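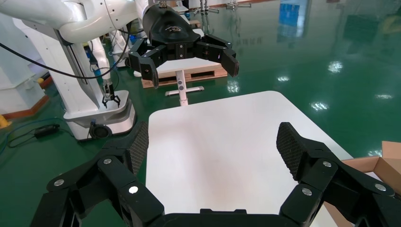 Imke Brinkmann asked at the midterm review whether we would be testing the controller at all, or only testing how well the pads grip. A sticky enough pad will hide a bad closing routine, she said, and she wanted to see the same pads on the gripper from the first trial to the last.

Student Projects > Robotics Lab > Final Reports
Print this page | E-mail this page
Shares: 7 | Comments: 3

Comparing Two Closing Controllers for a Two-Finger Gripper
Abenezer Habte, Kalkidan Feyisa, Gemma Heywood

1. What we set out to do

The gripper on the right arm can be closed in two ways. In the first, the controller sends a target width and the fingers move to it at constant speed. In the second, the fingers keep closing until the motor current passes a set limit, and then they hold. We call these the width controller and the current controller in this report. The lab has used the width controller for every student project so far, mainly through the Plateck script that was already on the control computer when we got our accounts.

Our question was which of the two should be the default for picking small household and office items out of open boxes. The planned follow-up is the Wernley sorting task, where the arm will not be told in advance how wide an item is.

After the midterm review we changed the plan in one respect. We had meant to swap to smooth pads halfway through. We dropped that and kept the textured pads for all trials, and we wiped them with a dry cloth at the start of each session.

2. Setup

All trials were run with the right arm over the white table. The left arm was parked in its raised position and its gripper was left unpowered. The wrist camera was used to find the item and choose a grasp point, and the same detection model was used with both controllers. We trained it on 964 wrist images that we took and labeled ourselves in January. Kalkidan did most of the labeling. The rest of us checked her labels and fixed the ones where the outline had been drawn around a cable as well as the item it belonged to.

Each controller got 200 trials. A trial started with the fingers fully open above the box and ended when the item had been lifted clear and held still, or when 60 seconds had passed. Anything that ran out of time was counted as a failure, even if the fingers had a good hold when the clock stopped.

We alternated controllers in blocks. Our first idea was to run all of one and then all of the other, but Tsehay Degefa pointed out that the pads would be more worn by the second half and the current controller would take the blame.

3. Items

We used five items: a computer mouse, a tape roll, a plastic soap dish, a marker pen and a small power adapter. The soap dish was chosen as the item that bends. The mouse was chosen for its curved sides, and it also turned out to be the most useful for finding faults in our own code.

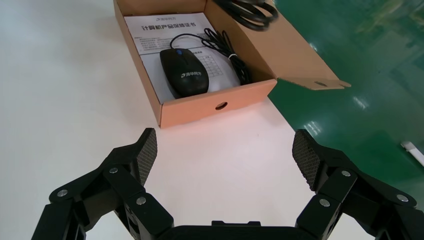

With the width controller, the mouse needed its own target value. If the target was too wide by a few millimeters, the pads touched the sides and the mouse slid down between them on the lift. If it was too narrow, the motor pushed against the shell until the driver reported a fault and the trial stopped. We found a value that worked when the fingers came in straight across the body. It did not work when the mouse was turned in the box, and we had to turn the wrist to match before closing.

The current controller handled the turned mouse better. The fingers stopped where they met the shell, whatever the angle. The failures we did get were of a different kind. One finger sometimes reached the item first and pushed it sideways, and the current rose enough during the push to pass the limit. The gripper then reported a grasp when only one pad was touching.

Cables were a problem for both. When the detection model took part of the cable for the body, the grasp point moved toward the cable and the fingers closed on nothing solid. We counted those as detection failures and list them apart from the controller failures in Appendix B.

4. Results

The current controller had more successful trials overall and was ahead on four of the five items. The width controller was ahead on the marker pen. The pen is stiff, and its width is the same along most of its length, so one fixed target suited it well.

The current controller was slower. It closes at a reduced speed near contact so that the current reading is not swamped by the motor's own acceleration. Two trials with it ran out of time. In both, the detection step had already used most of the allowance.

The soap dish was visibly bent by the width controller in several trials. We replaced it once. With the current controller at the lower of our two limit settings we did not see it bend, but at that setting the power adapter slipped more often. We used the higher setting for the counted trials and left the dish as it was.

5. Problems and things we would change

The current limit is one number for all items. Gemma wrote a version that raises the limit after first contact and checks the finger width again before lifting. It catches most of the one-pad grasps. We finished it too late to include it in the counted trials, but the code is in the Teshome folder with a short readme.

We should have fixed the boxes to the table. A box that shifts when a finger brushes the side wall changes the position of the item after the camera has already measured it. We noticed this early and put the box back by hand between trials, which is not the same as stopping it from moving.

The fault reset on the gripper driver also needs attention. After a fault the fingers open to the last commanded width and not to fully open. Anyone using the Prisenano control panel should send an open command by hand before the next trial.

6. Recommendation

Use the current controller as the default for the Wernley task, with the higher limit, and keep the width controller available for stiff items of known size. The contact check should be tested with its own full set of trials before it is switched on for other groups. The raw logs and the labeled images are on the lab drive under our group name.

Print this page | E-mail this page
Filed under: grippers, control, student reports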